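The Timer Should Not Be the Loudest Person in the Club

2020-10-15
By Kiros Degefa

I joined the Skallwood speaking club two years ago, when my English was good enough for shopping and not good enough for anger. I say this first so the reader knows I am grateful. The club gave me a place where people waited until I found the word. But I have an opinion about our meetings that I could not put in the feedback form, and the editor of this newsletter kindly gave me the space.

My opinion is that we count too much. We count the "um" and the "so." We count seconds over the limit. In February a new guest from Cleltonton spoke for the first time, about her father's bakery, and at the end the report said she used 24 filler words. She smiled and wrote the number down. I don't remember any other comment on her speech, and I am afraid she doesn't either. I do remember the bakery. She told us how he put the first bread of each morning on the windowsill for the street sweeper, and while she was telling it she said "um" many times, and I did not want her to stop.

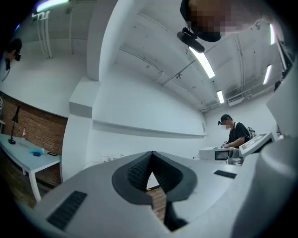 What a report is for

A report should help a person stand up again next time. I believe that is its only purpose. When I was new, Kiros Gebreyes evaluated me (we share the first name, and the older members still mix us up in the minutes). He did not mention my grammar, which was terrible. He told me that I looked at the floor when I came to the important sentence, and that he wanted to see my face at exactly that sentence. I have thought about this advice in every speech after. It was one thing, and I could do it.

Compare this with the sheet we use now. It came to us from the Grollitz club, where they have strong competition speakers, and I understand why they like it. It gives points up to 100. There are boxes for gesture, for voice, for opening and for closing. An evaluator who is busy with the boxes is looking at paper during the speech. I have been this evaluator myself. I gave someone a high score for eye contact, and I must confess I was writing for most of it.

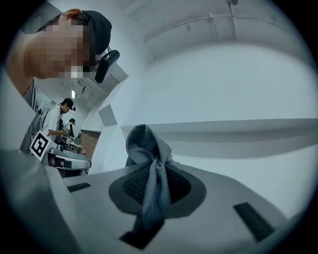 The speaker knows very well when the room is not with him. It is a difficult feeling for anybody, and for a person who works in a second language it is worse, as he thinks at once that his accent is the reason. A listener's face is the only report he receives while he is still speaking. A black cap pulled low, like the one in the second photo, is enough to make me search for the next friendly face in the room, and I am not a shy man anymore. So I would ask every evaluator to put down the pen for the first half of the speech and simply be seen listening.

Some members will answer that without numbers we become too soft. Kassa is the club they usually mention, where the evaluations are said to be all compliments. I visited Kassa once, and it is partly true – I heard the word "wonderful" so often that it became a kind of furniture. I don't want this. A compliment with no content teaches as little as a score. What I want is the hard thing said by one person who listened, in words the speaker can carry home.

I also don't ask to remove the timer. Time belongs to everybody in the room, and the green and red cards are fair to all. But the timer can show the card and keep the exact seconds for anyone who asks. The same with the filler words. Let the speaker choose before the speech if he wishes to have them counted. I would still choose yes, for some speeches. For a speech about my mother I would choose no.

The sheet comes up for renewal at our next business meeting. I will propose that we try without it for the winter, with one spoken comment on what worked and one on what to change. If the members prefer to keep the boxes, I will fill them in, but after the applause.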